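Projektbericht: Vergleich zweier Kleinbildobjektive an einem gebrauchten Kameragehäuse

Sonntag, 2. Oktober 2022
Projektgruppe Fototechnik, Studiengang Mediengestaltung, Standort Wirneck

1. Ausgangslage

Im Sommersemester sollte jede Gruppe ein älteres Objektiv an einem aktuellen digitalen Gehäuse prüfen und mit einem modernen Objektiv gleicher Brennweite vergleichen. Wir haben uns für das Lemaire 50 mm entschieden, gebaut 1951, das in der Gerätesammlung des Fachbereichs liegt. Als Gegenstück diente das Porell 50 mm mit Autofokus. Beide wurden am Vollformatgehäuse Sorkirel verwendet, das Lemaire über einen Adapter ohne Linse. Die Messungen fanden im August statt, weil der Laborraum während der Vorlesungszeit belegt war.

Die Fragestellung lautete, ob das alte Objektiv abgeblendet eine für Druckprodukte ausreichende Schärfe liefert und ab welcher Blende die Unterschiede zum modernen Objektiv für Betrachter keine Rolle mehr spielen.
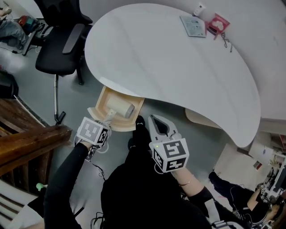
Seite 3

2. Vorgehen

Die Kamera stand auf einem Stativ, der Spiegel war hochgeklappt, ausgelöst wurde per Fernauslöser. Als Motiv diente eine Testtafel mit Linienmustern in der Bildmitte und in allen Ecken. Der Abstand blieb für beide Objektive gleich. Die Ausrichtung der Tafel wurde mit einem kleinen Spiegel kontrolliert, der in der Mitte aufgeklebt war: Sitzt das Spiegelbild der Frontlinse genau in der Bildmitte, stehen Sensor und Tafel parallel. Dieser Schritt hat am ersten Tag mehr Zeit gekostet als alle Aufnahmen zusammen.

Fokussiert wurde in beiden Fällen von Hand über die vergrößerte Anzeige. Für jede Blende haben wir neu scharf gestellt und mehrere Aufnahmen gemacht, von denen nur die schärfste in die Auswertung ging. Insgesamt kamen 758 Aufnahmen zusammen, darunter auch die Reihen, die wir wegen einer verrutschten Tafel verworfen haben. Alle Dateien wurden im Rohformat gespeichert und ohne Nachschärfung umgewandelt. Die Empfindlichkeit blieb auf dem niedrigsten festen Wert, die Helligkeit wurde nur über die Belichtungszeit angepasst.

Beim Lemaire gibt es keine Übertragung der Blende an das Gehäuse. Die Werte mussten deshalb von Hand notiert werden. Der Blendenring rastet nicht, sodass die Einstellung zwischen zwei Reihen leicht abweichen kann. Wir haben den Ring immer von der offenen Seite her auf den Wert gedreht, um das Spiel in der Mechanik auszugleichen.

3. Ergebnisse

Bei offener Blende ist das Lemaire in der Mitte weich, feine Linien sind noch getrennt, aber mit geringem Kontrast. Um helle Kanten liegt ein Schleier. In den Ecken sind die feinsten Muster nicht mehr aufgelöst. Das Porell zeigt bei gleicher Blende in der Mitte bereits fast seine volle Leistung und fällt erst ganz außen ab.

Ab Blende 5,6 nimmt der Kontrast beim Lemaire deutlich zu. Bei Blende 8 liegen beide Objektive in der Bildmitte so nah beieinander, dass wir die Ausdrucke ohne Beschriftung nicht sicher zuordnen konnten. In den Ecken bleibt der Abstand sichtbar, auch bei Blende 11. Bei Blende 16 verlieren beide durch Beugung wieder an Schärfe.

Auffällig war die linke obere Ecke des Lemaire, die in allen Reihen schwächer ausfiel als die übrigen. Wir haben den Adapter gegen ein zweites Exemplar getauscht und die Reihe wiederholt, das Ergebnis blieb gleich. Vermutlich ist eine Linsengruppe leicht dezentriert. Ob das von der Fertigung oder von einer späteren Reparatur kommt, lässt sich ohne Zerlegen nicht klären.

Die Farbwiedergabe wurde nur nebenbei betrachtet. Das Lemaire zeichnet etwas wärmer, was sich mit einem Weißabgleich auf die Graukarte vollständig ausgleichen ließ. Gegenlicht verträgt es schlecht. Schon eine Lampe knapp außerhalb des Bildfelds senkt den Kontrast über die ganze Fläche. Mit einer Streulichtblende aus schwarzem Karton wurde das besser, aber nicht gut.

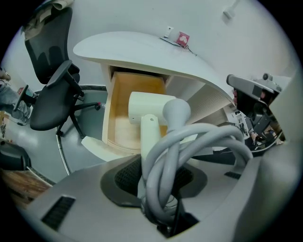
Abb. 2: Haartrockner mit weißem Griff, davor ein in Schlaufen liegendes hellgraues Kabel

4. Betrachtertest

Für den zweiten Teil der Fragestellung wurden Bildpaare im Format A4 gedruckt und 14 Studierenden aus anderen Gruppen vorgelegt. Sie sollten jeweils angeben, welches Bild schärfer wirkt, oder »kein Unterschied« ankreuzen. Die Reihenfolge der Paare war ausgelost. Gedruckt wurde auf mattem Papier, der Betrachtungsabstand war freigestellt.

Bei offener Blende wurde das Porell von allen als schärfer erkannt. Bei Blende 8 überwog »kein Unterschied«, solange das Motiv in der Mitte lag. Bei einer Hausfassade, die bis in die Ecken Struktur hat, wurde das Porell weiterhin bevorzugt. Bei einem Porträt mit offener Blende gaben 3 Personen auf dem Bogen zusätzlich an, dass ihnen die weichere Aufnahme besser gefalle. Danach war nicht gefragt, wir führen es trotzdem auf.

5. Fehlerquellen

Die Gruppe der Befragten war klein und fachlich vorbelastet. Vom Lemaire stand nur ein Exemplar zur Verfügung, die Aussagen gelten also nicht für die Baureihe. Die Raumtemperatur wurde nicht aufgezeichnet. An einem Nachmittag war der Boden des Labors durch Bauarbeiten im Nebengebäude spürbar unruhig, die Reihen aus dieser Zeit haben wir gestrichen und am nächsten Morgen wiederholt.

Die Auswertung der Linienmuster erfolgte nach Augenschein am Bildschirm. Eine rechnerische Auswertung über die Kantenschärfe war geplant, das Programm lieferte bei den kontrastarmen Aufnahmen des Lemaire aber stark schwankende Werte. Die Rohdateien liegen auf dem Gruppenlaufwerk und können von der nächsten Gruppe weiterverwendet werden. Für eine Wiederholung empfehlen wir eine fest verschraubte Testtafel und eine feste Markierung am Blendenring.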